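Call for Participants: Limescale Removal in Household Kettles and Shower Heads

Sitetti is recruiting households for a home-use comparison of two descaling products, Firka (a citric acid powder) and Semple (a ready-mixed liquid). The study reference is 1746. Please use it in all correspondence.

Participants will descale one kettle and one shower head on a fixed schedule, record the results on a log sheet, and return the sheets at the end of the study. The study runs for eight weeks, starting in April. 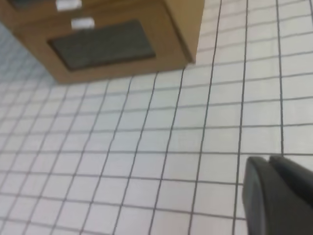

Products are supplied in plain bottles and tubs marked A or B. Each household uses A for the first four weeks and B for the rest, or the reverse. The order is assigned at enrollment and cannot be changed.

Who can apply

Adults living in a home with hard tap water and no water softener
Homes with an electric kettle that has a stainless steel interior
Homes with a shower head that can be unscrewed by hand
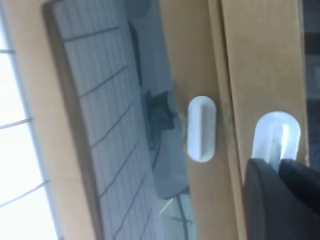 What participants do

Descale both items every two weeks, following the printed instructions. Record soak time, number of rinses, and any residue left behind. Do not use vinegar or any other descaler during the study.

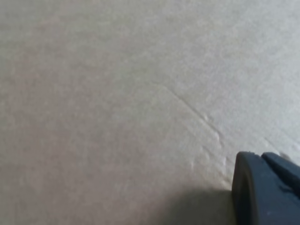
Do I have to buy anything?
Both products, test strips, gloves, and a measuring cup are supplied. Return postage is prepaid.

Anyone in the household with a known sensitivity to cleaning acids should not handle the products. Brass and nickel-plated fittings are excluded.

Payment is made as store credit with Zadalis after all log sheets have been received. Incomplete logs are paid in proportion to the number of sheets returned.

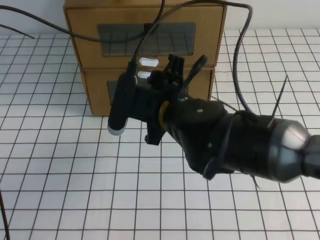
How to apply

Send your name, mailing address, kettle model, and a water hardness reading, if you have one, to Iona Gunn, study coordinator. Questions on product safety go to Trevor Bramwell. Phone lines close at 4 p.m.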